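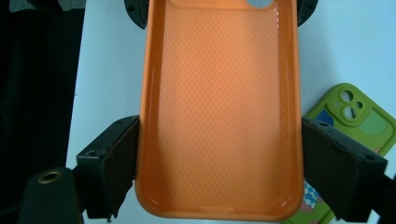 Orange phone case held at its side walls, open side up. View from the hand-held gripper.

Waveck Grasp Planner

Waveck is the grasp planning module in the Venach control suite. It takes a wrist camera view and gives you back a ranked list of grasps, each with a jaw width, an approach angle and a closing force, and we think it's at its best on the thin, bendy, open-topped parts that planners usually hate (phone cases are a favorite around here!).

A soft case has very little to hold on to. Squeeze the walls too hard and they fold in; grab too close to the camera cutout and the whole thing twists. Waveck models the rim and the back panel separately, so it can look for a spot where both walls take the load evenly. It also keeps track of neighboring items, so a second case lying under a jaw gets its own outline and stays out of the grasp.

What's new in version 3

Candidate scoring has been rewritten, and it's a lot of fun to watch. The planner now scores up to 1,000 candidates per view and shows them live in the Corby viewer. Click any one and you'll see why it ranked where it did. Glossy rims used to throw off the edge finder, so there's a new highlight filter, on by default.

You can also teach it by hand. Record a few grasps with a hand-held gripper, load them through the Quiroga import tool, and Waveck will lean toward the holds you picked.

Specifications

Input: color, or color plus depth
Grippers: parallel jaw, 2 fingers, rigid or padded
Jaw opening: up to 106 mm
Output: pose, width, force limit, score
Interfaces: Python and C++

Included: planner, Corby viewer, Quiroga import tool, sample grasps for soft cases
Sold separately: Venach motion license

Version 2 project files open without conversion. Force limits need to be set again after the upgrade.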